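FOR IMMEDIATE RELEASE
Sunday, December 15, 2019

Samwood picks up "Cliven" for second season, adds two to cast

Samwood has ordered a second season of family comedy Cliven, the streamer said today. Ten episodes, up from eight. Production starts in June. Rosalba Dal Bello returns as Pálfi matriarch Ilona, with Bhupendra Kashyap back as son-in-law Dev – and yes, the wedding is still on.

New this season: Markos Kouris as Nick, Ilona's ex-husband and former buisness partner, and Csaba Kun as the priest who knows too much. Both series regulars.

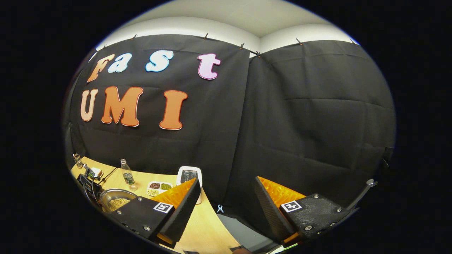

Season two picks up 44 days after the finale, with the Pálfi family bakery up for sale and Ilona not speaking to either daughter. Creator and showrunner Margit Bognár wrote the first two scripts over the summer. Expect a bigger role for the church hall theater group, last seen butchering Chekhov. Their new stage is as bare bones as it gets: wrinkled black curtains along the wall, a wooden table, white wall showing over the top. Most of episode three plays out there.

"I wanted Ilona in a room with everyone she owes an apology," said Bognár. "Then I wanted her to not apologize. Rosalba read it and called me laughing at midnight."

Cliven is produced by Flalex for Samwood. Bognár and Dal Bello are executive producers. All of season one streaming now. Premiere date for season two to be anounced.

Press screeners and cast interviews: contact the Flalex publicity desk, ext. 2905. Please include outlet and deadline.

###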